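Friday, late. Phone again at dinner, 3 calls in 10 minutes. "Paula Oprea from Colach" or so she says, my warranty is expiring. What warranty. Asked to be taken off the list and she hung up on me!!

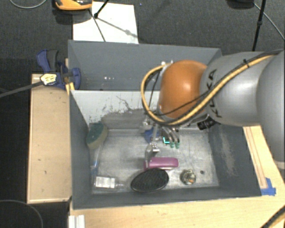

Wrote down the number this time, ends in 74. Will file the complaint tomorow, need the dates for that. Mom got the same one, 24 calls since November, she almost gave them her card. Have to set up the blocking thing on her phone. Too tired now. Bed.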